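Operations Support > Tickets > Packing Hall Automation > Closed
Filed under: Simulation, Arm Cells, Staffing & Shifts

Ticket title: Druditz arm stops short of post in simulated fixture station, operators pulled off bench to clear holds
Site: Gresasero, packing hall
Opened: Tue 28 October
Severity: 2

Reported problem

Since the station model was updated, the approach routine halts before the gripper closes on the upright post. The job goes to HOLD and waits for a person to release it. In one shift of rehearsal runs we logged 39 holds out of 40 attempts. The single good run used the old model by mistake.

Impact on staff

Rehearsal was supposed to run unattended so the bench operators could stay on hand packing until the cell goes live. At present one operator per shift sits at the console pressing Release. The night shift has no spare person, so night runs are suspended. The training plan agreed in June assumed operators would review results at the end of a shift, and the console was never set up as a full-time seat — there is no relief cover for it and the chair is a stool.

Checked so far

1. Restarted the Clustska planner. No change.
2. Confirmed gripper model version matches the one on the floor. It does.
3. Loaded the previous station model. Routine completes. Fault is in the new model or in how the planner reads it.
4. Turned on collision shapes. The crossbar through the post, with its two black end plates, is wrapped in one solid box. The box reaches down into the approach path.
5. Rebuilt the crossbar as separate parts: shaft, plates, red knobs. Ran the approach again and captured the wrist view with the upright finger in line with the red face of the post.
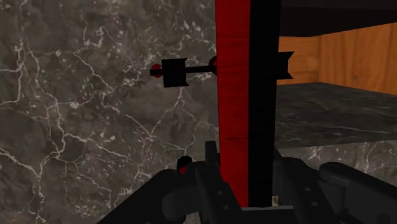

6. Compared hold codes before and after the rebuild. Code 20 (predicted contact) no longer appears. Remaining holds are all timeout on release, caused by the manual confirmation still being switched on in the job file.
7. Switched confirmation off for rehearsal jobs only. Floor jobs keep it.

Resolution

Split collision shapes merged into the Ndlovu station library. Anyone importing a fixture with side plates should check that auto-wrap is off — the default is on.

Follow-up for shift leads

Console seat is withdrawn from the roster. Operators go back to the bench and review the hold list at handover. Night runs may resume. If a rehearsal job holds, leave it and log the code. Do not release it from the console.

Still open: operators asked for the hold list in plain words instead of codes. Moved to a separate ticket.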